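FOR IMMEDIATE RELEASE

Plotholm Issues Revised Guide to Tile Floor Preparation and Grouting

New edition covers slab moisture, flatness limits, joint width and movement joints for installers working with large porcelain tile

PETACH, Tuesday, November 5, 2019 - Plotholm, a supplier of tile setting materials and floor preparation products, today issued the sixth edition of its installation guide for interior tile floors. The guide replaces the fifth edition in full. Installers, specifiers and distributors should stop using the earlier text for new work. Jobs already under contract may be finished under the fifth edition if the contract names it.

The new edition runs to 381 pages, up from 339. Most of the added pages deal with floor preparation, which accounted for the largest share of technical questions received by the company since the last edition was printed. The sections on wall tile have been moved to a separate book and are not part of this release.

"The old guide told people to start with a flat, sound and dry floor and then went straight to mortar," said Kinga Sipos, technical director at Plotholm. "We have now written down what we mean by flat, what we mean by sound, and how to check both before any tile is opened."

Floor Preparation

The guide sets out a fixed order of work for concrete slabs. The slab is swept and vacuumed, checked for cracks and hollow areas, tested for moisture, and then checked for flatness with a straightedge. Each check is recorded on a form printed at the back of the guide. The form has been redesigned to fit on one sheet and now has a space for the room temperature at the time of testing.

Curing compounds, paint, old adhesive and sealers must be removed by mechanical means. The guide no longer allows acid etching as a method of cleaning a slab before tiling. Residue left in the pores of the concrete can weaken the bond of the mortar, and rinsing is hard to verify on site.

Cracks are divided into two groups. Shrinkage cracks with no difference in height between the two sides may be covered with a crack isolation membrane. Cracks where one side stands higher than the other are treated as structural and must be reviewed by an engineer before the floor is tiled. The fifth edition left this decision to the installer.

Wood subfloors have their own chapter. It gives joist spacing, panel thickness and fastener patterns in a set of tables, along with a method for checking deflection. Natural stone over wood requires a second layer of panels in every case.

Mortar Coverage and Tile Layout

Large tile needs fuller mortar coverage than small tile, and the guide now treats the two separately. Mortar is combed in straight lines in one direction. The tile is set and moved back and forth across the ridges so that they collapse and air can escape. Swirled trowel patterns are not accepted. Installers are told to lift a tile at the start of each work area and again after any change of mortar batch, trowel or crew.

Offset patterns with long tile are limited to a one-third overlap unless the tile maker states otherwise in writing. Long tiles are often slightly bowed, and a half overlap places the high point of one tile next to the low end of the next.

"The overlap rule will cause some discussion with designers," said Areeba Bugti, who edited the layout chapter. "It should be settled at the sample stage. Once the floor is down, the only fix for lippage is to take tile up."

For marble and marble-look tile, the layout chapter adds a dry layout step. Tiles from several boxes are mixed and laid loose over a part of the room so that veining and shade can be approved before setting begins. The approved layout is photographed and the photographs are kept with the job record. 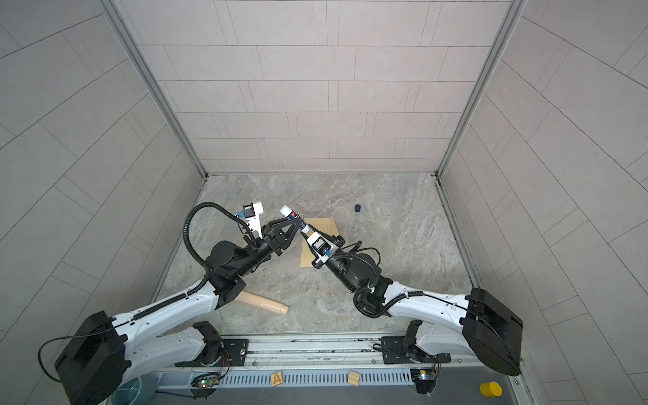

Grout and Movement Joints

Grout joint width is now tied to the measured size variation of the tile delivered to the job. The installer measures a sample of tiles from different boxes, finds the difference between the largest and smallest, and sets the joint at no less than three times that figure. Butt joints are not permitted with any type of tile.

Grout is mixed with a measured amount of clean water, left to stand, and mixed again. Adding water to grout that has begun to stiffen is listed as a cause of uneven color and soft joints. The cleaning steps have been rewritten and call for two buckets, a damp sponge, and a change of water at set intervals.

Movement joints are required at all walls, columns, curbs and changes of floor material. They are also required within the field of the floor, at spacing given in a table according to sun exposure and heating. Joints must be kept free of mortar and grout and filled with a flexible sealant. Plotholm's Flirkex sealant line is covered in an appendix, together with a chart matching sealant colors to grout colors.

Tiina Halonen, who manages field support for the company, said missing movement joints remain a common finding in floor inspections. "The tile is usually fine and the mortar is usually fine. The floor has no room to expand, so it lifts in the middle," Halonen said.

Training and Availability

Plotholm will hold 14 training sessions on the new edition at distributor locations. Each session lasts one day and includes a written test and a practical exercise in flatness checking and mortar coverage. Installers who hold a current Plotholm certificate may attend the morning part only. Registration is handled by the distributor hosting the session.

The guide is available in print from Plotholm distributors, including Domínguez, and as a download for registered account holders. Printed copies ordered in November will ship with a laminated card showing the movement joint table. A list of changes from the fifth edition, arranged by section number, is included at the front of the book.

Corrections and technical questions should be sent in writing to Định Lâm, technical publications, with the section number and page.

Media contact: Noreen Talpur, Plotholm press office, Petach

###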